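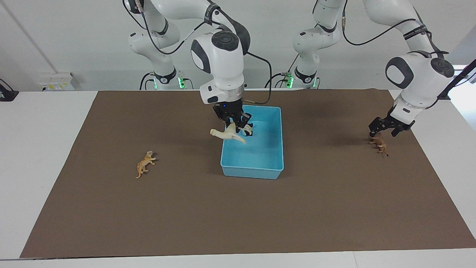

Notebook 3, p. 80

November

Plostisdale road brine, continued from p. 78. Writing this up before I lose the thread, and because Andor wants something he can read before he calls the township back.

Where we stand. The township has Flirnent put down on the gravel part of Antal Road to keep the dust down. Feditz supplies it and spreads it. Feditz says it is a manufactured calcium chloride product with no gas well water in it. Two households on the low side of the road say their tap water went salty after spreading started, and one of them has a brother-in-law who saw a tank truck come straight off a well pad. I have no opinion on the brother-in-law. I do have an opinion on the product sheet, which lists "chlorides" and "inert mineral content" and stops there.

What we can do in this room: chloride, bromide and sulfate on the IC, conductivity and pH on the bench, alkalinity by titration. Barium and strontium have to go out. Radium has to go out too and the budget for it is a conversation I don't want to have until the cheap numbers say something.

Morning. Ran the calibration, then blanks, then the tap samples. Calibration fine. Second blank had a small chloride bump that the first one did not. I rinsed the line and ran it again and it went away, so probably carryover from the top standard. Probably. I've moved the top standard to the end of the sequence and put a blank behind it. Please leave it there.

Chloride in the tap samples from the low side of the road is well above the sample from the high side. Everyone will want to stop reading at this point. Reasons not to:

The high side well is deeper according to the owner, who has no well log. We have one well log out of all of them and it belongs to the house nobody is worried about.

There is a paved stretch uphill of both houses that gets ordinary rock salt every winter and has done for as long as anyone remembers.

One of the low side houses has a water softener. The sample label says "kitchen tap." Is the kitchen on the softener? Andor asked, and the answer was "I think the outside one isn't." A softener that isn't rinsing properly can put salt into the house supply without any help from a drilling company. Needs resampling at the pressure tank, ahead of the softener. I won't use the kitchen result for anything, and I've struck it from the summary sheet so that it can't be used by accident.

Both houses are on septic.

So chloride by itself tells us salt is getting in, and we could have learned that by drinking a glass of it.

Bromide is the useful one. Rock salt carries very little bromide for its chloride, and deep formation brine carries a lot more. If the ratio in the low side wells sits with the rock salt, the gas well story is in trouble. If it sits well above, then Feditz has some explaining to do, or at least somebody does. Mixing with fresh groundwater drags the chloride down but should leave the ratio more or less alone as long as the fresh water has little bromide of its own. That last bit is an assumption and I'd like the high side sample to back it up before we lean on it.

Afternoon. Bromide.

Neat injection was no good. The chloride peak is so broad that its tail runs under the bromide, and the software cheerfully draws a baseline up the slope and reports a number to too many decimal places. I printed the trace and stuck it on the facing page as a warning. Diluting helps the separation but then the bromide in the weaker samples falls under the lowest standard. Settled on two runs per sample, one diluted for chloride, one lightly diluted with a slower gradient for bromide, baselines drawn by hand and initialed.

Drawing baselines by hand is where a person who wants an answer gets one. Andor and I each did the set without looking at the other's. We agree on the stronger samples. On the weakest one his number is higher than mine by enough to matter, and I can't say mine is better. That sample gets reported as below our working limit and neither of us gets to quote it.

The remaining low side sample, outside tap, no softener as far as we know: ratio is above what I'd expect for rock salt and below what I'd expect for straight formation brine. A blend of the two would do it. So would a few other things, including a manufactured product made from a brine that was never near a gas well. Plenty of calcium chloride starts life as natural brine pumped out of the ground, and that can carry bromide all by itself. I had not thought hard enough about this when we planned the work. Feditz could be telling the exact truth on paper and the ratio would still come out high.

So the ratio needs a sample of Flirnent to stand next to. We have a jar that a resident filled from a puddle on the road after spreading. It has been in her garage, in a jar that used to hold pickles. Pickles! I ran it anyway out of curiosity, diluted 200 to 1, and it is very salty and has bromide in it. Not going in the report. I kept the trace.

What we want is product out of the truck, taken with the township present, in our bottles. Andor has asked Feditz twice. The first answer was that the formulation is confidential. The second was that they'd be happy to send us a sample themselves. I'm sure they would be. I said no to that and then thought it over, and we should accept it as well, logged separately, and compare it with what comes out of the truck. If the two match, good, I'll say so in writing.

Barium and strontium. Acidified splits are bottled and in the fridge. Worth remembering that barium drops out where there is sulfate to drop out with, so a low barium in the wells will not clear anybody. The sulfate numbers are in the run sheet. Strontium should hold up better. I've asked the outside lab whether they can handle the road samples at that salt content without diluting the barium out of existence, no reply yet.

Complaint to self about the field sheets. The first round has no purge times. Someone wrote "ran a while." The temperature column is blank on all of them and the conductivity meter was checked against one standard, at the low end, when the samples of interest are at the high end. I rechecked it this afternoon against the high standard and it reads 3 percent low, which I can live with, but I'd have been happier finding that out before the trip.

Rain. There was a wet spell between the spreading and the sampling. A resident takes this as proof that it all washed into the wells. Feditz takes it as proof that it all washed away down the ditch. We have no sample from before the spreading, from anyone, anywhere. Without that the best we will ever manage is "consistent with," and both sides will read it the way they like.

To do:

Resample low side houses at the pressure tank. Purge until conductivity is steady and write down the readings.

Ditch water above and below the gravel stretch, same day.

Rock salt from the township shed, a proper scoop from inside the pile.

Septic: ask when each was last pumped, and where the field is relative to the well. Sketch it, don't describe it.

Ask the county whether there is any well log at all for the low side.

Township spreading log. We've been told it exists. Want dates and gallons, and a copy, not a summary over the phone.

Andor - on your call to the township: please don't give them the chloride numbers on their own. If they push, tell them we have results for one usable well and no product sample. They can have the ratio when there's something to compare it with. The supervisor will ask if it is safe to drink. The outside tap is over the taste guideline for chloride and I'd tell the household that directly, today, it's their water. Beyond that we haven't measured the things that would answer the question.

Evening. Sequence finished, last blank clean. Column left on weak eluent overnight. Rerun of the weakest sample is in position 2 for the morning with a fresh vial.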